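Travel > Day Trips > Open Houses

Last updated: 2020-09-16

A morning at the Florkgate show homes

Florkgate holds its open house twice a year, and I had managed to miss it every time until now. The bus takes 46 minutes from Jemberg and stops at the bottom of the hill, so that you arrive at the model bedrooms ready to lie down in one. Lying down is discouraged. A card on the door says so in two sizes of type.

There are four houses on the route. The first two are mostly kitchens, and I have seen kitchens. The third is the one people talked about in line, as the bedrooms there had been dressed by somebody with firm ideas about where fruit belongs. At my place it belongs in the drawer with the onions. At Florkgate it goes on the bed.
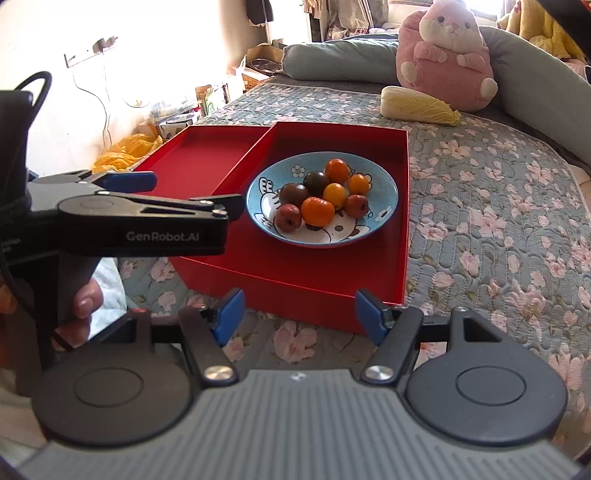 I will say the quilt won me over. Pink flowers, green vines, a gray-blue background: my grandmother would have kept it for guests and then not invited any. Glossy red trays are a braver choice on top of it, and a plate with a cartoon cat in a bow is braver still. I wanted the plate. The gift shop had mugs.

House four was closed for painting, so we got a talk on storage from Kelix instead, with folding chairs. It ran long. Lunch at the Arancibia cafe across the road was soup, and good.

Entry is free and parking isn't. Go early and eat first. The next open house is in October.

Related:
Jemberg by bus, with a bad knee
The Arancibia cafe, revisited
Two gardens and a gravel pit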